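4.2 Where the bottle lives

We had expected, when we began asking people how they look after the tables they eat and work at, that most of the talk would be about cleaning products. There was certainly plenty of that (one household keeps three kinds of polish and is a little embarrassed by two of them), but again and again our hosts steered us back to something humbler, and that was the small spray bottle. In the 561 diary entries we collected over the spring, the bottle turns up far more often than the cloth does, and it turns up in places we hadn't thought to ask about: on a windowsill, in a coat pocket, behind the bread.

The four sites, which we call Mornolus, Soltton, Antal and Tuda throughout this paper, differ a good deal in how the bottle is kept. At Mornolus it has a fixed spot and people get quite cross when it wanders. At Tuda, a shared workroom with one long table and a great many cups of tea, it simply travels with whoever used it last, and asking for it across the room has become a way of saying good morning. We came to love that habit, and we'll return to it in Section 5.

Size matters more than we would have guessed. Of the 20 people who took part in the longer interviews, 13 told us they had at some point bought a large bottle to save money and then gone on filling a little one from it. The large bottle was too heavy, or it didn't fit the hand, or it felt (in the words of one Antal resident) "like watering a horse." A small bottle can be picked up in passing, on the way to doing something else, and so much of table care is done in just that way, between the meal and the homework, or while the kettle is coming to the boil.

Dark tables deserve a paragraph of their own. People who own them spoke with real affection and a certain weariness, and nearly everyone had a story about a table that looked perfectly clean at night and quite hopeless the next Saturday morning with the sun on it. Pale smudges are the great complaint. On a light table the same marks would pass without comment, and several people said that they only began wiping every day after they had moved to a darker top. Figure 3 shows a dark brown top of the kind they meant, with a few faint lighter smudges on its matte surface.
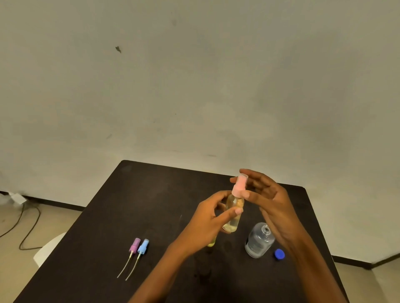
Figure 3. A small transparent spray bottle held around the body over a dark tabletop.

12 shares · 4 comments

4.3 Holding, pausing, starting

The way a bottle is held came up mostly by accident. We had asked people to talk us through an ordinary wipe, from getting up to sitting back down, and found that they slowed down at the moment we had thought of as nothing at all, when the bottle is in the hand and the first spray hasn't yet been made. Some told us they use that moment to check how much is left, and here a see-through bottle was much preferred. Others look over the table and settle on a corner to begin with. At Soltton, where the table is also the sewing table, it is the last chance to spot a pin.

Starting corners turned out to be wonderfully stubborn things. A mother and daughter at Antal, who share a table and a bottle and agree on most matters, begin at opposite ends and have done so for years. When we asked them to swap for a week they managed it until the Wednesday, and the daughter wrote in her diary that the table "felt like somebody else's." We coded 50 entries that mention a starting place, and the reason given was very often a person: a grandmother's corner, or the side where the baby used to sit.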